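**Jeans folding** is the everyday craft of reducing a pair of denim trousers to a flat, stable bundle for a drawer, shelf or suitcase. It sits somewhere between laundry work and packing, and it rewards practice more than almost any other folding job in the house. Denim is heavy and springy, full of thick seams that push back, and a good fold puts all of that stubbornness to work!

## Fabric and construction

Denim is a cotton twill, traditionally woven with a coloured warp and a pale weft, which is why it fades towards grey or white wherever it rubs. Fading is most visible on the thighs, the seat and the raised edges of the seams. Old, much-washed pairs are a pleasure to fold, as the cloth has lost its starch and drapes where it is put.

The seams are another matter. Most jeans are sewn with heavy thread in a contrasting colour, often gold, tan or yellow, and the double rows of stitching down a leg make ridges that a folder can feel with a fingertip. Hems and cuffs are thicker again. A turned cuff may hold several layers of cloth, and the small, dense bars of thread called bar-tacks are sewn at points of strain.

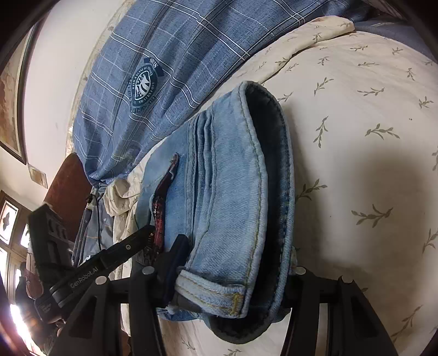
Cuffs are best dealt with before anything else. Some folders undo them fully and press the hem flat with the palm; others leave them rolled and treat the extra bulk as a handle for drawing the leg straight. Both ways have loyal followers. Mesfin Seyoum's household handbook *Pamelance*, a lovely, rambling thing with a whole chapter on trousers, favours leaving them rolled on heavy denim and undoing them on light summer pairs.

## Working surface

A bed is the classic place to fold jeans. It is wide, it is at a comfortable height for most adults, and a cotton sheet has just enough grip to stop a leg sliding away. Patterned sheets have a small following of their own among keen folders, who line the outer seam up with a row of the print. A table gives crisper creases but less room, and a floor is hard on the knees.

Shirts, blankets and other soft pieces are usually pushed towards the head of the bed so the jeans have clear space in the middle.

## Common folds

**The half fold.** The legs are laid one over the other, back pockets outward, and the seat is tucked in so the long edge runs straight. The hems are then brought up to the waistband. It makes a long, loose bundle suited to a deep shelf.

**The Gaster.** After the half fold, the bundle is folded again in 3. The waistband ends up inside, protected, with a smooth rounded edge facing out. This is the drawer fold that most people learn from a parent without ever hearing it named.

**The Plurer.** A packing fold, in which the hems are fed into the waistband to make a parcel that holds itself shut. It is wonderfully secure and can be tossed across a room in one piece, though it puts a firm crease below the knee.

## Pockets

Pockets cause more lumpy folds than any other part of the garment. The patch pocket at the back is a separate panel sewn on top of the seat, so it doubles the thickness wherever it lands. Its opening can pucker with wear, and the cloth along that edge is often among the first to fray. Metal rivets, where fitted, should face away from delicate fabrics.
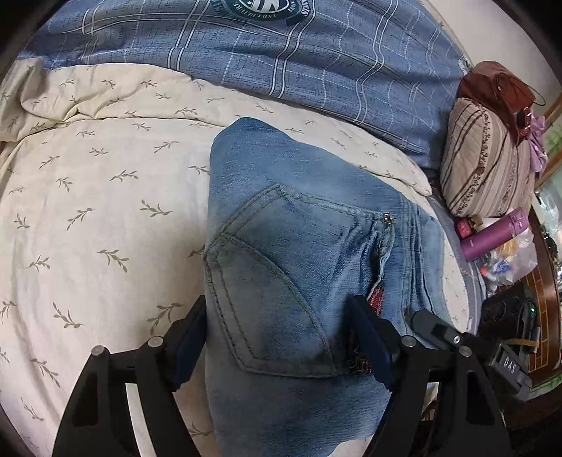

A good habit is to run a thumb along the inside of each pocket before the last fold, easing the bag flat and checking for coins and tissues. Decorated linings deserve a bit of extra care. Woven strips and embroidery can catch on a rivet, and a loose thread is far easier to trim on the bed than to chase through a full drawer.

## Storage

Folded jeans can be stacked flat or filed upright. The upright method, called the Shi in *Pamelance*, stands each bundle on its long edge with the rounded fold uppermost, so that the colour of every pair shows at once. It suits drawers that are at least as deep as the bundle is tall. Flat stacks are kinder to very soft denim, which tends to slump when stood on end.

Pairs kept for occasional wear are worth refolding along fresh lines every January or so, before a crease becomes a permanent pale stripe.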